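3.2 Sorting station and container set

Household recycling gets studied most often at the kerb, where a truck empties the bin and somebody weighs what falls out. We were far more interested in the half-metre before that, the bit of table or bench where a bottle gets picked up, looked at and dropped into one place or another. It is a lovely little stretch of behaviour to study, full of hesitation and habit, and it has had surprisingly little attention of its own. The Drallthorpe sorting station was built to put that stretch on a tabletop where we could set it up, muddle it, and set it up again.

The layout is modest. A beige tabletop carries the unsorted items towards the far side, and a row of fabric bins stands along the near edge. We chose fabric bins over the rigid crates used in our earlier Modside pilot for a very practical reason: crates are loud. A glass bottle going into a hard crate makes a noise that everyone in the room reacts to, and in the pilot we found people slowing down for glass simply to avoid the clatter. Soft sides took most of that away. They also sag and lean a little, much as the bags and tubs under a real kitchen sink do, and we were delighted with how quickly the set-up stopped looking like a laboratory task and started looking like a Sunday clean-up.

Bin size was varied on purpose. In the Wike protocol, which ours extends, all receptacles are identical and the only cue is a printed sign. Real households rarely manage that. They use whatever was in the cupboard, so the cans end up in something small and the bottles in something bigger, and the size of the opening becomes a cue in its own right. Figure 6 was taken with three grey bins in the row and a single container in each. 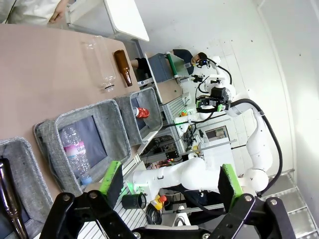

Figure 6. Sorting station with grey fabric bins along the near edge of the table. The smallest bin holds a crumpled red can; the middle bin holds a clear plastic water bottle with a light blue cap. Two bottles, one clear plastic and one brown glass, lie near the far edge.

The containers themselves deserve a proper word, as they turned out to be the most enjoyable part of the whole project to assemble. The full set was collected from ordinary households over one summer and came to 700 items before culling. We kept labels and caps wherever they had survived. The temptation in this kind of work is to strip everything back to clean, anonymous shapes, and we resisted it firmly, as a label tells a person a great deal before they have touched anything. The pink-and-white VIVA label on the water bottle in Figure 6 is a good case, standing out well against clear plastic. The empty clear bottle lying on the table gives a sorter much less to go on, and clear plastic lying flat on a pale surface is just the sort of pairing we wanted more of.

Brown glass was included for its shape as much as its colour. Long-necked bottles are awkward in a small bin: they stick out, they lean on their neighbours, and they invite people to lay them down instead of standing them up. Side by side with a plastic bottle, as in the figure, a glass one also brings in the difference in weight, which a person can't judge until the moment of lifting. Several of our most interesting records come from that instant.

Cans were divided into crumpled and uncrumpled. Our household diaries had already shown that squashing a can is, for many people, a kind of declaration that it is finished with and belongs in the recycling. A whole can still asks to be checked for a last mouthful. Crumpled cans also nest poorly and take up odd amounts of room, and we enjoyed watching how tolerant people were of a small bin that looked full but wasn't.

Metallic bottles make up the last group, and they are the troublemakers of the set in the best possible sense. A dark metallic bottle with a glossy neck, like the one in the nearest bin in Figure 6, may be read as a drink container to be discarded or as something to be washed and used again. The Flunier coding scheme has no category for this, so we added a "keep or throw" code that could be applied alongside the material code. It is our favourite addition to the scheme, and we would encourage others to try it.

3.3 Resetting between rounds

Each round began from a written placement card giving the starting position of every container, whether it stood or lay on its side, and the order of the bins along the edge. Bins were tipped out completely between rounds, including those that had ended with a single item, and the fabric was pushed back into shape by hand. Containers that had rolled were returned to the card position. Items with a torn label or a missing cap were swapped for the nearest match in the reserve box and the swap was noted on the card.

In all, 2,000 placements were retained for analysis. Placements were dropped when a container landed across the rim of two bins and stayed there, and when a bin folded under the weight of glass. The second problem was confined to the smallest bin size, and a square of stiff card in the base fixed it for the later rounds. Results for rounds before and after that change are reported separately in Section 4.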